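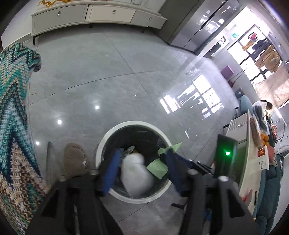

Does a lower validation loss mean the policy got better?

Sometimes, and the loss alone won't tell you which times.

I've had this argument at work for most of a month, so the long version goes in a thread and I can link to it the next time someone posts a falling curve in the channel with a rocket next to it.

What the loss measures: given this picture and this recent motion, how close is the predicted next bit of motion to what the human did. Averaged over everything. The average is where I stop believing it.

In a typical household demo most of the time goes to getting there. Arm moves through open air, floor goes by, target grows in view. Predicting that is easy. "Keep doing what you were doing" scores beautifully.

The part anyone cares about is short. Take a trash bin with a rim, a bag inside and a finger pad on each side of the opening. A small error there is a missed grip. The same small error a yard away is nothing at all. The loss charges the same price for both.

So you train longer, approach error goes down, contact error goes up a little, total goes down, everyone claps.

We looked at this properly on one set in June 2020. 610 demos, split by episode. The checkpoint with the best validation loss came second to last when we ran the candidates on the arm. I'd love to say we had a theory first. We had a bad afternoon first.

"Just weight the contact frames." Sure. How do you find them? Gripper width changing is the usual trick, and it's OK for pick and place. It misses every case where someone lines up, hesitates, backs off and tries again with the fingers at the same width.

Those hesitations are the most useful data in the set, by the way, and half the cleaning scripts I've read throw them out as idle time. Please go look at what your idle filter deletes. Watch it with your eyes.

Now tracking, which I trust even less than the loss.

If the camera rides on a hand-held gripper, the action labels come out of a pose estimate. Nobody gave you joint angles. When the estimate is off, the label is off, and the policy will learn the wrong label quite faithfully.

Glossy floor tile is a good way to find out what your tracker is made of. Ceiling lights show up as bright spots on it, and those spots slide when the camera moves. A window reflection is worse: big, high contrast, full of nice sharp corners, and the apparent geometry is somewhere under the floor.

A feature tracker loves those corners. Then the outlier rejection has to talk it out of them, and how well that goes depends on how much boring, solid, well-behaved texture is also in view. A zigzag knit blanket is pretty good for that, as long as it hangs still. Wide pale tiles with thin grout lines are pretty bad.

We use Dervishi for the poses. It's decent. Its confidence score, though, is computed from how many features agree with each other, and a floor full of reflections can agree with itself very well. High confidence, wrong pose. I filed this in October and the reply was a link to the page explaining the confidence score.

My cheap check: run the tracker forward, run it backward, compare. If the two paths disagree by more than your finger clearance at the moment of contact, bin the episode or fix it. Takes an evening to write. It flagged episodes that had been in our training set through nine releases.

Somebody is going to ask about masking out the floor. Tried it. Helps on reflections, hurts when the target is sitting on the floor and the floor is most of what you've got. I don't have a clean answer. Anyone who says they do, ask which floors.

Timing. The pose stream and the image stream have different clocks. Clikbridge lines them up for you, and the docs say the offset is "handled". It is handled by assuming it's constant. Ours drifted over long recordings and reached 100 milliseconds by the end of the worst one.

At walking-around speed you won't notice 100 ms. During a grasp it means the label says "close" before the image shows the fingers in place – or after, depending on the sign, and we had both signs in one dataset. Then people wonder why the policy dithers at the rim of things.

Plot the offset per episode. Please. One scatter plot. It would have saved us a week of blaming the network.

Planning people, you don't get off either. We tried the Culari planner on top, on the promise that a "scene-aware" layer would clean up a shaky policy. What it did was smooth the motion. Smooth and wrong looks a lot better in a demo reel than jerky and wrong, I'll give it that.

It also needs a collision model, and it treated the bag inside a bin as solid. Limp plastic, crumpled paper over a rim, cloth: all hard shells as far as it was concerned. You can turn that off. Then it isn't checking collisions in the one place you were worried about.

Two settings in Culari did help, both of them boring: a cap on how far one action chunk can disagree with the previous one, and a shorter chunk near contact. You can write both yourself without the product.

Replying to the person who said large enough data washes all this out: random noise, maybe. A clock that always drifts the same direction is bias. More of it gets you a very confident biased policy.

Replying to the one about simulators: our sim floor was matte. I rest there.

What I look at now before I look at any loss: forward/backward pose gap at contact, clock offset per episode, and the episodes the filters threw away. Grovbridge can export all of it into one table if you fight the config for a while. The default export drops rejected episodes, so you have to switch that back on or you'll be grading the filter on its own homework.

And run the checkpoints on hardware. Same start positions, several checkpoints, someone who doesn't know which is which pressing the button. It's slow and dull and I have had to ask for the time for it at every single planning meeting.

I still plot validation loss. If it shoots up, something's broken. That is the full extent of what I'll let it tell me.

Pose check script is a mess with hard-coded paths in it. I'll post it when it isn't. Muting this until tomorrow.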